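June 29, 2022

Our robotics club has met since May, and I wanted to write a little about what we do there before I forget the details. The project is named Vorthorpe. We work with two hand grippers at one table, and each of us must learn both sides, left and right.

My task this month is soft things. I thought that soft things would be easy, but a hard block stays where you put it, and cloth does not. When I close the fingers too early I take only the long fibers, and the cloth slides back.
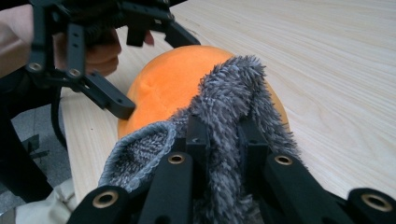
We have a goal of 1,000 good tries before the summer break. Yesterday I made 74, and 17 of them I had to repeat because I moved my wrist too fast. My partner told me to breathe out when I close the gripper. It sounds strange, but my hand became more quiet.

Next week we change places and I will take the other side. I also want to write down our rules for folding, because at the moment every person has a different opinion about them. If you have worked with fleece in your own club, please leave me a comment. I read all of them, even if I answer slowly.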